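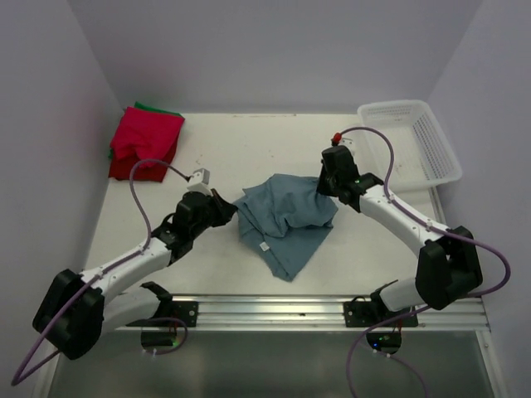 Where can I drop off old clothes in Custthorpe? At our shop on Godar Street, any day we're open, starting in October.

Custthorpe, Aug 20, 2018 — I'm so happy to finally share this one! Gekar is starting a clothing swap, and you're all invited. Bring up to 9 clean pieces, get a token for each, and take home the same number (kids' stuff is always 2 for one token). We tried it out this spring and 223 pieces found new closets — I came away with a raincoat I still love. The first 50 people to sign up get a free tote from our friends at Xu. Sign-up sheets are at the front counter, so come say hi!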